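Kitchen Chores by Machine: Gallery

Posted by Tamsin Brannigan, Sep 5, 2023

Can a machine clear a kitchen counter yet? In July we set out to answer that for one simulated kitchen and a short list of jobs. The kitchen is called Sallby. It has a stone-look counter, a window, and the sort of clutter most people have out at dinnertime. One arm did all the work, and Birdie Pettigrew ran the trials and kept the log.

The short answer is that some chores are close and others are a long way off. The log covers 628 attempts at moving one item from one spot to another. Of those, 549 ended with the right item in the right place and nothing else knocked over.

We counted an attempt as failed if the item was dropped, if it ended up on its side, or if the arm touched something it was not asked to touch. That last rule is strict. A person clearing a counter bumps things all the time and thinks nothing of it. We kept the rule anyway, so that the results could be compared with the ones from our earlier kitchen, Vedmont.
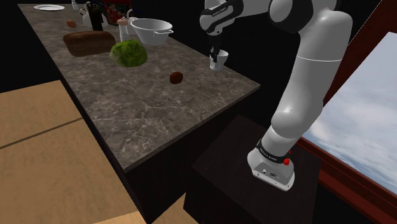

Cups were the item we spent the most time on. A cup is light, it has a rim that can catch, and a grip that is slightly off center will tip it on the way down. Squeezing harder is no help with a real cup, and in simulation it can make the cup jump out of the fingers. Birdie slowed the closing speed twice before she was happy with it.

Food was uneven. A loaf of bread is easy to find and hard to miss, but it is wide, and a two-fingered gripper has to come at it from the narrow side. Cabbage is worse. It is round, it is bigger than most things on the counter, and there is no flat side to hold. We took cabbage off the required list after the first week and ran it separately.

An egg can be picked up. Whether it would survive is another question. Our simulated egg does not break, so a success in the log says only that the egg got where it was going. I would not read more into it than that.

Pouring, wiping and washing are not in the log at all. Neither is opening a cabinet. These are the jobs people ask me about first, and for now my answer is that we have not tested them. Carrying things is a small part of housework. Anyone who has cleaned up after a family meal knows the rest takes longer.

Speed is the other problem. The arm works at a careful pace and stops before each grip. Moving 16 items one after another is a long wait, and a person would be done and out of the room. For a shop that needs the same shelf restocked overnight, that may not matter. At home it does.

The next round moves to Droltosmont, a larger kitchen with two counters and a sink. Birdie wants to try stacking plates there, starting with two at a time. I would like to see the arm put a lid on something.

The full log, with notes on each failed attempt, is kept under the Marchetti project page. Corrections can be sent to either of us.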